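Re: [parents-k2] toy share + swap table, what are we doing in June

Sorry for the slow answer, typing this between pickups. Replies below each bit.

> Hi all, before the Konadberg hall booking goes through can somebody
> confirm the swap rules? Last time there was a lot of confusion about
> what counts as a "large" item and two families went home with nothing.
> Also is the washing thing a rule or a suggestion. My kid is allergic to
> dust mites and I'd like to know before we bring anything soft home.

Rule. Was a suggestion, now it's a rule. Anything soft gets washed by the family giving it, before it goes in the bin. Not after. Last time half the bears smelled like a basement and I took three loads home to Dranberg and my machine has not forgiven me.

Large = doesn't fit in the blue crate. That's it. If it fits with the lid off it's still small. Large items are two tickets, small are one, books are free, take as many as you want, please take the books.

> Can we also get the list of what is NOT ok? I have a garbage bag of
> stuff from my sister and no idea.

OK here goes, from memory, add what I missed.

1. Washing soft toys

Pillowcase, knot it, gentle cycle, cold. Low heat or line dry. For dust mites the freezer is what our pediatrician's office told us - bag it, overnight at least, then wash. I do both for the ones that get slept with. Anything with a battery box, surface wipe only, and tape a note on it saying so. Long fur, brush it while it's still damp or it goes crunchy.

2. Eyes and noses

Pull on them. Hard, harder than feels nice. Little bead eyes are the ones I worry about, and teeth or whiskers that are only glued. If anything shifts at all it goes in the 3 and up bin, or take it home and sew on felt. The baby bin is embroidered faces only, no exceptions, I don't care how cute it is.

The pink one with the big red nose and the one tiny tooth is a 3 and up for exactly this reason.

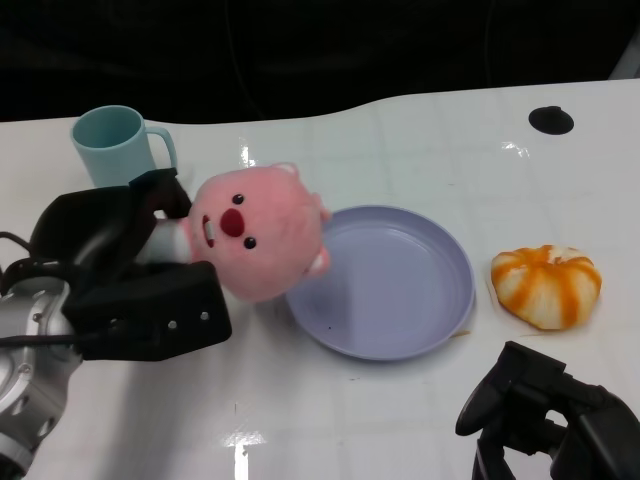 3. Not ok, please don't bring

Car seats. Helmets. Crib bumpers. Anything with button batteries where the screw is missing. Magnets, any size. Slime. Puzzles with pieces missing (yes even one, we had tears). Water toys with the squirt hole, they're moldy inside, they always are.

4. Tickets

You get tickets at drop off, 5 to 6 pm the evening before. Max 8 per family so that nobody cleans out the table in the first ten minutes. Leftover tickets don't carry over to fall, we tried and it was a mess. If you have nothing to bring come anyway, there's a jar of spare ones by the door and you don't have to ask.

> And is there money? Somebody said there was money.

There is a litle. 355 left from the bake sale, 38 of that already went to crates. Hall is free if we're out by noon and mop. I'd like to spend the rest on a proper shelf for the book corner, the Leinonen store has the low kind with the lip, but if people would rather do snacks say so now.

Leftovers: Gralov thrift takes everything except soft toys, so soft toys go back home with whoever brought them. Put your name on the bag!! Masking tape is fine.

Still need - two people for drop off, one with a truck, someone to redo the signs bigger becuase I can't read my own writing from across the room. Reply to the list, not to me, my inbox is at 1549 unread and I will lose it.

Gotta run, more tonight

> -- 
> parents-k2 list
> to leave, send a blank message with "unsubscribe" in the subject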